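Home and Living Forum > Sofas, Covers and Soft Furnishings
Thread: Seat cover on a blue sofa – and where do the snacks go?

lunuvent
24 April 2018
Hello everybody. English is my third language, so please excuse my mistakes. I have read this forum for a long time but this is my first thread.

We have a blue fabric sofa with a wide curved back. It stands against a wall of a pale pinkish beige which we may not paint, as the flat is rented. On the seat I keep a textured cover, periwinkle blue, and I am very fond of it. My questions are two.

First, the cover moves. After one evening of sitting it has travelled to the front and there are folds at the back. How do you keep such a cover in its place without sewing it to the sofa?

Second, my family eats small things on the sofa. Sweets, wrapped crackers, everything. I have no side table, the room is 173 cm wide between the sofa and the bookcase and the door must open into it. So the snacks are always on the seat. I would like to give them one fixed place.

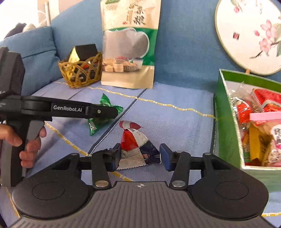 Snack and green sweet on the sofa, by the window.

The thin yellow cord across the seat is a part of the decoration which I wish to keep, so please do not advise me to buy a plain cover.

Pelau_14
Welcome! For the moving cover, foam tubes. You buy them for pipes, cut them to the width of the seat and push them down into the gap at the back, over the cloth. I paid very little for mine and the cover has not moved since winter.

torres.h
Foam tubes work for a flat cloth, but with a textured one I have had bad luck. It bunches up round the tube. I would put a rubber mesh below, the kind for carpets. Cut it a little smaller than the seat so that it does not look out at the front.

Pelau_14
Mine is textured too and it does not bunch. Maybe you pushed the tube too deep?

torres.h
Maybe. But rubber mesh also stops the sliding in the middle, and the tube only holds the back edge. We will not agree, I think.

danura
About the snacks, I am of the strict opinion that food does not belong on fabric. Chocolate on a light blue seat is there for ever. A small tray on the knees is enough for everybody.

lunuvent
Thank you all. Danura, I understand you, but my mother-in-law lives with us and she does not like a tray, she says it is like the hospital. Everything we eat there is in a wrapper and it goes quickly.

I measured the seat yesterday evening. It is 110 cm wide if I do not count the arms. So one end can be for the snacks and there is still a place for two people who like each other.

What I have at home for this purpose is a small wicker basket and a green cardboard box. I put both on the sofa to compare.
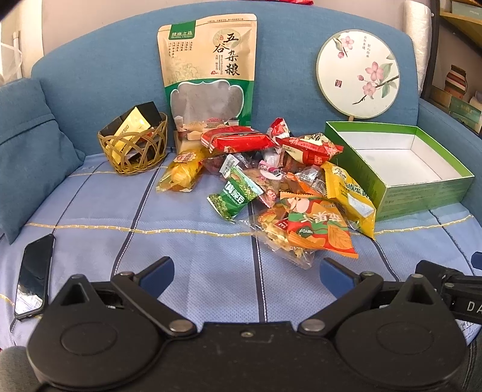
Basket on the left, green box on the right.

The box is open at the top and white inside, quite pretty, and everything would be easy to find. The basket is nicer to look at but it is small, and crumbs will fall through the holes. The big pouch with 五谷杂粮 on it is for mixed grains and it normally lives in the kitchen. The fan belongs on the sofa in the warm months, I do not want to move it.

Anisa Nair
I would choose the basket, without a doubt. Cardboard becomes soft at the corners after a few weeks of hands going in and out. Line the basket with a cotton napkin and the crumbs stay inside. You shake it out of the window and it is done.

By the way, the fan is lovely. Is the branch painted by hand?

lunuvent
Thank you, Anisa! I do not know if it is by hand. It was a present from my aunt, with pink blossoms and a little red seal in the corner. I suspect it is printed, but I have never asked her.

torres.h
For me the box. A cardboard box costs nothing, and when it is tired you take another. The green also goes well with the blue. With the basket I would be afraid for the cover, as wicker has small ends that catch in the threads. I have pulled a loop in a good blanket exactly like this.

Anisa Nair
You can sand the bottom of the basket a little, or glue felt on it. I did it with mine, four small pieces.

danura
Still food on fabric. But if it must be, then please put the box at the end near the arm and not in the middle where people sit down without looking.

Also about the teal cushion on the left: if you push it flat against the arm you win more seat. In your photo it leans with the corner down and takes the place of half a person.

lunuvent
The cushion is always like this, my son arranges it for his back and I have given up the fight.

Pelau_14
A question on the cover itself. The dark navy lines with the white stitching, do they run from front to back? If yes, you can use them as a guide. I would line up one of them with the middle of the backrest, then you see at once when the cover has turned.

lunuvent
Yes, they run towards the back, and the wavy stripe goes across them. This is a very good idea, I never thought to use the pattern. I will try the rubber mesh first (sorry Pelau) as my neighbour has a piece left over from her hall. If it bunches, I buy the tubes.

Can the mesh leave marks on the upholstery? Somebody at work told me it becomes sticky with the years.

torres.h
The cheap yellow one does, near a radiator or in strong sun. You have a window beside the sofa, so lift it every few months and look. Mine is white and had no problem at 30 degrees in summer.

Pelau_14
Foam tubes do not get sticky. I only mention it.

Anisa Nair
Wash the cover before you lay it on the mesh, if it is washable. Does it have a label? Some of these decorative cords lose their colour.

lunuvent
There is a label but it is washed out completely, so the cover has survived at least some washing – I will do it cold and by hand. For the snacks I take the basket with a napkin for one month, and the box goes on the shelf as reserve. I will write again when I know about the mesh.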